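Foro Cocina de Casa > Pequeños electrodomésticos > Hornear y calentar
Tema: ¿Microondas en un piso de alquiler diminuto o me apaño sin él?

marisa_del_norte
Hola a todos, os leo desde hace tiempo y por fin me animo a escribir. Me mudo en marzo a un piso que tiene una cocina de risa: dos fuegos, un fregadero y una encimera donde apenas cabe una tabla. Mi duda es si meter un microondas o vivir sin él, que mi hermana lleva años sin microondas y dice que no lo echa de menos (también dice que no echa de menos la tele y luego se viene a casa a ver series). Lo usaría para la leche, las sobras y poco más. ¿Qué haríais?

tupper_vacio
Yo ni me lo pensaba, microondas. Como de táper cinco días de cada siete y calentar lentejas en un cazo significa remover, vigilar y fregar el cazo. En el microondas, plato tapado, dos minutos, remover, otro minuto y a comer.

Kaneko_H
Pues yo voy a llevar la contraria. Me llamo Hideaki Kaneko, vivo en un estudio y lo quité hace dos inviernos. El arroz del día anterior queda mucho mejor en sartén con una cucharada de agua y tapa. Las sopas, en cazo. El pan, a la tostadora. Lo único que me cuesta es descongelar, y eso se arregla pasando las cosas a la nevera la noche antes. He ganado un trozo de encimera que ahora uso todos los días para picar verdura.

tupper_vacio
Kaneko, con todo el cariño, yo por la noche no sé ni lo que voy a cenar, como para saber lo que voy a comer al día siguiente :D

wiroj_p
Yo estoy con el microondas, pero con una condición que casi siempre se olvida: hay que medir también lo que ocupa la puerta abierta. En mi piso anterior puse uno pegado a la pared por el lado de las bisagras y la puerta se quedaba a medio camino, no entraba ni un plato llano. Un año entero metiendo los platos en diagonal. Ahora lo tengo en una mesa blanca aparte, sin nada en ese lado, y es otra vida. Os dejo un par de fotos.

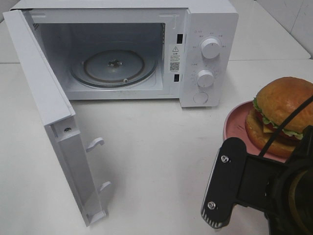
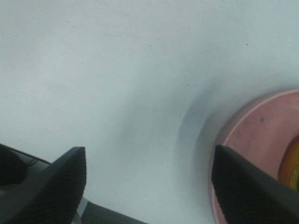 El micro con la puerta abierta del todo en la primera; en la segunda, un plato rosa sobre la superficie blanca.

marisa_del_norte
¡Uy, lo de la puerta ni se me había pasado por la cabeza! Yo tenía medido el hueco y tan contenta. Voy a volver con el metro. ¿Y si lo pongo encima de la nevera? Es de las bajitas, me llega por el hombro.

Kaneko_H
Encima de la nevera no, por favor. Sacar un caldo hirviendo a la altura de la cara es mala idea. Además hay que mirar el manual de la nevera, porque algunas no admiten peso ni calor encima.

tupper_vacio
Mi madre lo tiene así desde siempre y no ha pasado nada.

Kaneko_H
Tu madre será más alta que yo.

wiroj_p
En eso estoy con Kaneko. Una mesa auxiliar estrecha y listo, y debajo te caben las patatas y las cebollas. Yo miré un carrito de Fomeck y al final no me convenció por las ruedas, se movía al cerrar la puerta. El de Katus era más feo pero con patas fijas. Otra cosa, Marisa: si lo vas a usar para sobras, acostúmbrate a poner la comida en corona, dejando el centro del plato vacío. Se calienta mucho más parejo y no te encuentras el trozo helado en medio.

lola_y_los_gatos
Me meto sin que nadie me llame. ¿Alguien ha probado los minihorno que también calientan? Me han hablado de uno de Kaneveck y no sé si fiarme. En mi casa la pizza recalentada es religión y en el micro queda como un chicle.

tupper_vacio
La pizza en sartén, tapada, a fuego bajo, con unas gotitas de agua fuera de la masa. Lo digo yo, que soy del bando microondas.

Kaneko_H
Apunto que tupper_vacio acaba de recomendar una sartén. Guardo captura.

lola_y_los_gatos
Jajaja. Pues la pruebo esta noche y os cuento.

marisa_del_norte
Bueno, he medido. Con la puerta abierta me comía el paso al fregadero, así que en la encimera descartado. Pero junto a la ventana hay una esquina donde cabe una mesita y la puerta abriría hacia la pared libre. Creo que me quedo con el microondas y robo la idea del arroz en sartén para los fines de semana. ¿Tengo que mirar algo del enchufe? El más cercano es donde iba a poner el hervidor.

wiroj_p
No los pongas los dos a la vez en el mismo ladrón. Un hervidor de 2.000 vatios más el micro es mucho para una regleta barata. El microondas, directo a la pared.

Kaneko_H
De acuerdo con Wiroj, y que conste que me duele. Marisa, pregunta también a la casera qué potencia hay contratada, que en los pisos pequeños suele ir muy justa.

marisa_del_norte
Le escribo ahora mismo. ¡Gracias a todos!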